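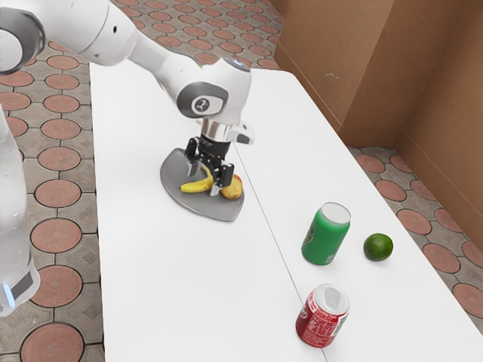 Teaching the arm to set out food, one demo at a time

June 20, 2020

I finished recording the demonstrations for the plate task last night. The final count is 111, and I am keeping most of them. I have been working on this in the evenings since January, with long gaps, and I want to write down how the recording went before I forget the details.

The setup is all in simulation. I have one arm with a two-finger gripper, a long white table and a gray plate. The food goes on the plate and the soda cans stay where they are. I drive the arm by hand through a remote control setup, the simulator logs everything, and later a network tries to copy what I did. I call the project Palomino, after nothing in particular. The simulator is Kernwood, and I picked it for the contact model. Grasping is still the weakest part of it, but it is better than what I was using before.

The controller

I started with the keyboard. Six keys for moving, six for rotating, and one to open and close the fingers. It works, but the motion comes out in little straight segments. You go left, stop, go down, stop, rotate, stop. I recorded 15 demos that way and threw them all out. When I trained on them the arm learned to stop in midair, and it was very good at it.

After that I bought a used Mitard, a puck on a short stalk that you push and twist. It took me a few evenings to get used to. My main problem was that I kept twisting while I pushed down, so the gripper would rotate on the way to the object and I would have to fix it at the bottom. I ended up adding a button that locks the rotation. I hold it down for the whole descent and let go only if I need to turn the fingers. If you are doing this with any kind of six-axis input, add the lock on the first day.

I also cut the maximum speed to 40 percent. At full speed I was overshooting and coming back, and the corrections ended up in the data. Slower is dull to record but the paths are much cleaner.

Depth was hard

From the side view I can see the arm and the whole table, and I can judge left and right fine. What I can't judge is how far the fingers are above the plate. The shadows help some. I tried turning the shadows up and it made the table look dirty, so I put them back.

The view from straight overhead helps in the other direction. I can line things up on the table with it, but it says very little about height. I keep both open side by side and look back and forth. I never got completely comfortable with it.
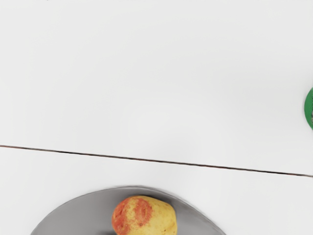

So the routine I settled on was to line up first, then lower, and never do both together. Position over the object, check the other view, lock the rotation, go down, close, wait a beat, go up. The wait matters. If I lifted too soon after closing, the grip had not settled and the object would slide out between the fingers. I put in a pause long enough to say "one" under my breath, and dropped objects became rare.

The banana is harder than it should be. If the fingers come down across the long way it will not fit between them, and if they are a little off the middle it swings when it is lifted. I spent more time on it than on anything else on the table. Round things are easier to approach but they roll, and if one finger touches first the thing scoots off toward the rim.

When two pieces end up close together on the plate, there is also the question of where the second finger goes. I had no rule for this at the beginning. Sometimes I would nudge one piece out of the way and sometimes I would turn the gripper to fit in the gap. Both are reasonable, but mixing them gives the network two answers to the same question. About halfway through I decided to always turn the gripper and never nudge. I went back and dropped 8 of the early demos where I had nudged.
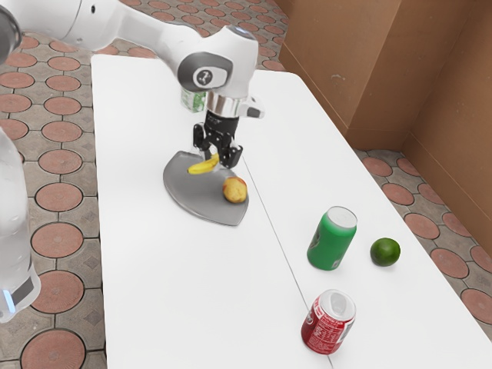 I have not decided what to do about the demos where I missed and tried again. My first thought was to delete them. Then I read some notes from the people at Presen, who make a labeling tool I use, and they keep the recoveries and tag them. Their reasoning was that a policy trained only on perfect runs has never seen what to do after a bad one. That makes sense to me. I have tagged mine "retry" and will train once with them and once without.

Resetting

I reset the table by script. The plate stays put and the other objects get small random offsets. My first version of the script let objects land overlapping, and when the simulation started they would jump apart. It looked funny but it ruined the episode. Now the script checks the distances and rolls again if two things are too close.

What I would do differently is write the labels as I go. I left it all to the end, and I had to replay every demo to find the moment when the fingers closed. The gripper signal is in the log, but it does not say if I was closing on something or just testing.

Training starts tonight on the old desktop. I expect it to be slow. I will put the settings and the reset script in the next post, along with the lock button code for the Mitard, which is short and a little ugly but has not crashed yet.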